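The cupboard under the stairs, part one

Thursday, October 11, 2018

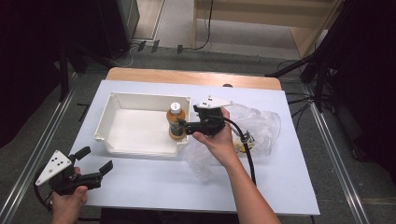
One bottle, one white box. It's a start!

So I've finally begun on the cupboard. If you've been reading for a while you'll know I've been moaning about it ever since we moved to Flangate (and if you haven't, hello, welcome, there's a lot of moaning). It's one of those deep ones that gets lower and lower until you're on your hands and knees with a torch in your teeth, and everything we own ends up at the low end.

My rule was going to be one shelf an evening. That lasted until Tuesday, when I found the box of old bus timetables and sat on the hall floor reading them for an hour and a half. Did you know the 146 used to go all the way out to Drurnincombe? On a Sunday! You're lucky to get as far as the garden centre now.

Anyway, boxes. I went a bit mad and bought a stack of shallow ones, and I do like them. With deep ones I just pile things up and forget what's at the bottom. Shallow ones you can see into, and bottles can stand up in them, so the vinegars and syrups and all the sticky stuff can live together and only make a mess of each other. I wipe the box out and put it back.

Shelves are another story. The wall is 110 cm wide at the front and nothing like that at the back, and I cut the first plank without checking. It's now a very nice plank for somebody else's cupboard. The second one fitted after a lot of sanding and some language.

What I've thrown out so far: a kettle with no lid, three odd wellies, paint from the last house, and a fondue set we got as a wedding present and used once. The fondue set went to the charity shop and I felt guilty for a whole afternoon. Then I went back to look and it had gone already, for 2 pounds, so I hope they like cheese.

Still to do are the hoover corner, the coats, and whatever is in the suitcase. I'd like it finished by December so the decorations have somewhere to come out of. Does anybody want 40 jam jars? No lids, sorry.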